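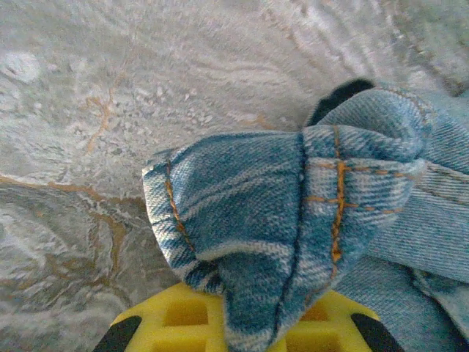
Myrtle Haddad wrote in to ask whether soft fingers really need a written grip limit, or whether "soft" sort of covers it. I love this question, because I used to think the same thing! Soft covers a lot of sins, but it doesn't cover a jean rivet being pressed into a thumb, and it doesn't cover a motor that keeps closing after the cloth has run out. So yes, Myrtle, write the number down. It goes on the first card in the box.

Brorach Bench Rules Kit
For arms that pick up clothes, towels and other floppy things
$759, in stock

I put the Brorach kit together after spending way too long setting up fabric-handling arms on kitchen counters, folding tables and (once) the lid of a chest freezer. Every new bench got the same talk from me. Keep your hands out while it's closing, check the fingers before you start, don't leave a sleeve hanging where the arm can drag it. Then somebody new would come in on a Saturday and never hear the talk. Now the talk is in a box, with the bits you need to follow it.

What's in the box

Rule cards, wipe-clean, punched for a hook
A grip force gauge with a fabric-covered pad
A stop button on a long cable, with a clamp for the counter edge
Reach tape in a bright color, for marking where the arm can get to
A finger inspection mirror on a bendy stalk
A logbook with 63 numbered pages
2 sets of blank labels for your own limits

The gripper and the fingers aren't included. The kit fits around whatever you already run, and I've used it with the Whitlock wrist and the Zomitz two-jaw without changing a thing.

The grip limit

The card comes with 30 newtons printed as the starting ceiling for closing force on clothing. That's my house number for a bench with people nearby, and it's a place to begin. Your own risk assessment beats my card every time, so there's a blank label that goes right over the top of it. Measure with the gauge between the fingers, fabric pad on, at the speed you'll really use. A slow test close tells you very little about a fast one.

Denim is my favorite thing to test on, by the way. It's thick at the seams, thin in the worn spots, and the hem fights back. If you set your grip on a flat single layer and then bunch the fabric up, the fingers meet a lump where they expected a sheet. Test the bunched version too, with seams crossing in the grip, and write both readings in the log.

Checking the fingers

Open-lattice fingers are lovely on cloth and they need a proper look before each session. Lint packs into the cells. Loose threads wrap around the ribs. Use the mirror for the side that faces away from you, press each rib with a fingertip (arm stopped, please!) and feel for one that gives more than its neighbors. A split rib means the finger comes off, and I mean comes off now, before the next garment. Tape is not a repair. I've met the tape. I've peeled off the tape.

Frayed hems deserve their own mention. A long loose thread can hook on a finger and come along for the ride when the arm opens, so the card says to trim or tuck anything longer than the finger is wide.

The counter

Polished stone is a great working surface in a lot of ways. It wipes down, it doesn't snag, and the arm doesn't shake it. It's also hard, so a tip that goes a hair too low has nothing to sink into. Set your lowest height with the fingers closed and again with them open, as some fingers get longer or shorter as they move, and keep the higher of the two.

Shiny surfaces can bother a wrist camera as well. Glare can leave a pale patch with hardly any detail in it, and a busy veined pattern gives the software plenty of lines that aren't fabric. Walk the arm through its whole area with the usual lights on before you trust it. If you work into the evening, do it again at 7 p.m. and compare. The card has a spot for each.

Hands and people

One person holds the stop. That person isn't the one arranging the clothes. I know, I know, it's a two-person job for something that looks like laundry, and I get more grumbling about this card than all the rest put together. You can relax it once your assessment says you can, with the reason written in the log and a name beside it.

The reach tape goes down before the first powered move. Mark where the arm can get with a garment hanging from it, which is a lot farther than the arm alone. A pair of jeans held by the hem will swing out a whole leg past the gripper. Mugs, phones and elbows stay on the far side of the tape.

If fabric gets stuck, stop the arm, open the jaws by the maker's release procedure, and then pull. Please don't tug against a powered grip. You will be tempted.

What the kit won't do

It isn't a certificate, and owning it doesn't make your cell compliant with anything. The stop button needs to be wired into a proper stop input by someone qualified to do it, and your arm's manual wins wherever it disagrees with my cards. The gauge should go out for calibration on whatever schedule your own quality people like. If you don't have quality people, email me and we'll talk it through.

Notes from people using it

Soledad Fitzsimmons: The logbook is the part we argue over and the part we'd miss. We found a finger getting softer week by week just from the readings. Would like a spiral binding.

(Spiral binding is coming with the August batch, Soledad, you win.)

Vilgot Sæther: Good cards. The clamp was too small for my countertop, and the replacement came quickly. Buy the larger one if your stone has a thick edge.

Esperanza Whitfield: Does the gauge work with three-finger grippers?

It does, though the pad sits a bit awkwardly. Take a reading against each finger and log the highest.

Ordering

The standard clamp ships unless you ask for the large one in the order notes (same price). Replacement cards are free if yours get coffee on them or your rules change, just tell me which ones. The Lullano carry case fits the whole kit with the cable coiled, and it's sold separately. For more than one bench, write to Paloma Dunleavy on the orders desk and she'll sort out a bundle, including extra logbooks and as much reach tape as you can stand.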